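How to fold your cleaning cloths so they stay folded

I came to cloth folding late in life, I'll admit. For years mine lived in a tangle under the laundry sink, and every time I wanted one I'd pull out four and stuff three back in. Then my neighbour Arturo Lo Presti showed me how he does his, standing at my kitchen bench with a cup of tea going cold beside him, and I've done it his way ever since. It takes a few minutes after the wash and it makes the whole cupboard feel calmer.

Any grey cloth with a bit of texture and a pale stripe will do nicely for learning on.

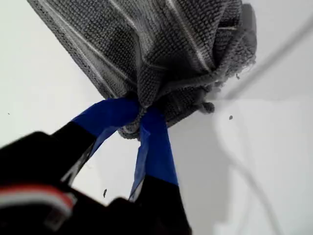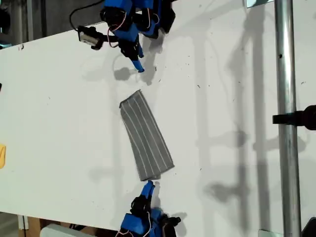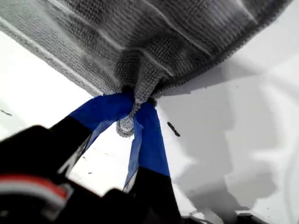 Before you start, make sure your cloths are properly dry. I hang mine on the line until late afternoon, and in September, when the evenings are still cool here, I finish them on the rack indoors. Skip the fabric softener, too. It leaves a coating on microfibre and you'll end up pushing water around the bench.

Clear yourself a good flat surface and lay one cloth down. Pick it up by two corners, give it a firm shake, and set it back down with the long side facing you. Now smooth it from the middle out to the edges with the flat of your hand. Take your time with this bit — a wrinkle left in now will be a lump later on.

If your cloth has stripes, let them help you. Line up the first fold so the stripes on top sit over the stripes underneath, and you'll know you're straight without fussing over the hems. Fold in half across the short way, bringing the two ends together, and smooth again.

Next, fold in thirds. Bring the left side over, then the right side on top of it, and press down gently. You should have a neat little parcel with one soft rounded edge. Thick cloths can be springy, so for those I leave it at two folds and let them sit a bit bigger.

Stand the parcels up in a box or drawer with the rounded edge on top, like files in a cabinet. I use an old Plurkard shoebox cut down to 162 mm wide, and it fits the shelf beautifully. Keep the floor cloths in a separate box from the dish cloths, please!

When a cloth frays at the hem, snip the loose threads with small scissors and don't pull them. Once it gets really ragged, mine goes out to the shed for wiping down the bikes.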